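Search this forum
Search titles only - By member - Advanced
Reading time: 3 min

Went to the Grerkus open day, long write-up

brickoven_al wrote:
So I finally got to one of these! Grerkus opened up their workshop for the afternoon and I drove 55 miles for it, and I'd do it again next week. Elfriede Pfister ran the tour. She let people ask anything and never once looked at her watch.

The part I want to tell you about is the hand-held gripper session. No arm at all. You pick up the gripper, you do the chore yourself, and the recording goes toward teaching a robot the same chore later. I'd read about it plenty but holding one is a different thing. The jaws are on the end of your own hand, more or less, and within a minute you start planning around them. I caught myself walking up to a table sideways so the fingers would line up. 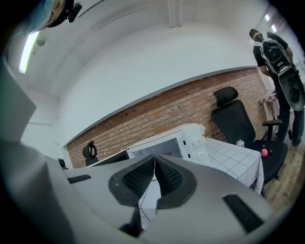 They start you on small stuff, fruit and bottles, and once you stop fumbling you get to try the microwave door. I was terrible at the door. My kid would have done better. Elfriede told me to slow down and go in lower, and my fourth try was clean. She kept that one and the three bad ones too, which surprised me.

They also had a talk by Alois Brunner on how they pick the chores. Short talk, good slides, too many questions from the guy behind me.

tinsnips wrote:
Great write-up, thanks. How heavy is the thing? I have a bad wrist and I'm wondering if a whole session is realistic.

brickoven_al wrote:
492 grams, I asked. Fine for ten minutes. After half an hour I was switching hands and I don't have a bad wrist. They did have chairs and you could stop whenever you liked.

Ranjbar_fan wrote:
I was in the early group and I'll be the grump here. Fun afternoon, sure, but I came to see a robot do something and what I saw was people doing chores. If you call it a robotics open day, run a robot. The Ranjbar one last June had an arm going the whole time and you could stand there and watch it miss.

gwyss wrote:
Gertraud here, I was in that group too. I see it the other way. I've watched plenty of arms at shows and I always leave with no idea where the motion came from. This time I did it with my own hand and now I get why the fingers are shaped the way they are. The V shape makes so much sense once you try to pick up something round!

Ranjbar_fan wrote:
Fair on the fingers. I still want an arm. They could do both.

brickoven_al wrote:
Both would be perfect, no argument - I put that on the comment card.

tinsnips wrote:
Did they say what happens with the visitor recordings? Are they used, or is it only for show?

gwyss wrote:
Elfriede said they go in a separate folder and somebody goes through them before anything gets used. Yevhen Moroz does that part. He told me mine had a lot of hesitating in it, very politely.

Ranjbar_fan wrote:
Ha. He told me I was too fast.

zovano_mike wrote:
Is there another one coming? I missed the sign-up, all 19 spots were gone by the time I found the page.

brickoven_al wrote:
They're talking about it, no date yet. Get on the mailing list, they send that out before they post it anywhere else. Wear comfortable shoes, you're standing most of the time.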